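# Robots at Work: What Changes for People?

At the Proltedach repair center, people and robot arms share the job of looking after headphones that schools send in.
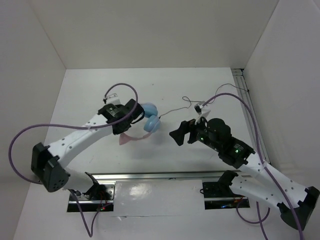

A robot arm is a machine that can bend and reach, much as your own arm does. It follows instructions written by people. At Proltedach, the arms are learning small jobs, such as picking up a pair of headphones and turning it over. Cords are harder — they bend in a new way every time.

**What did workers do before?**

Rafia Durrani has worked at the center for eight years. She used to handle up to 40 pairs in a morning, and her wrists were often sore by lunch. Now she spends more of her day finding out why a pair has stopped working.

**Do robots take jobs away?**

Sometimes a job does change or come to an end, and workers may worry about this. Before the arms arrived in March, the center met with all of its workers. Two of them, Radu Pană and Catinca Sârbu, chose to train for four weeks and now teach the arms new movements.

**Who is in charge?**

People are. A worker can stop the arms at any time, and a person checks each pair before it goes back to a school.

**Words to know**

*Automation* — using machines to do work that people once did by hand.

*Gripper* — the part of a robot arm that holds things.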